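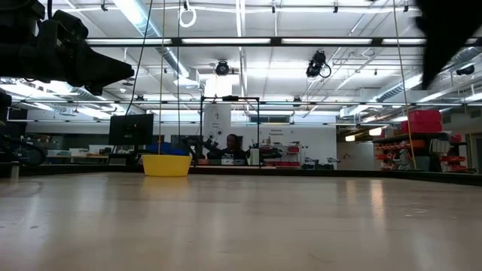 4. Equipment and budget

Our project budget for the year was 1,314 pounds. The arms were already in the Stismont lab, so the money went on grippers, lighting and storage.

4.1 What we asked for

The first list was drawn up in May. It had two spare gripper fingers, a set of small parts bins, a replacement power supply and a lamp. We left out a new table. The existing one has a pale, glossy top that reflects the ceiling lights, and we priced a matt cover for it instead.

For the pick-up trials we use ordinary household items such as a yellow bowl. These came out of the kitchen cupboard and cost nothing.

4.2 Quotes

We got quotes from Drirkska and Dotau. Drirkska was cheaper on the fingers but charged 113 pounds for delivery. Dotau included delivery and could supply the bins as well, so we placed one order with them. The power supply came from Chin, the only firm that still stocked our model.

The lamp was dropped at this stage. There are already several fixtures overhead, and moving one of those is free.

4.3 Storage

The tall shelf is packed, and more bins stand in a small rack on the wall. We plan to sort both before buying anything else. Some fixings were reordered last term when we had them already.

4.4 Still to buy

The matt cover has not been ordered. Cable ties and labels will come out of what is left, and the spare fingers should be reordered when the first pair goes into use.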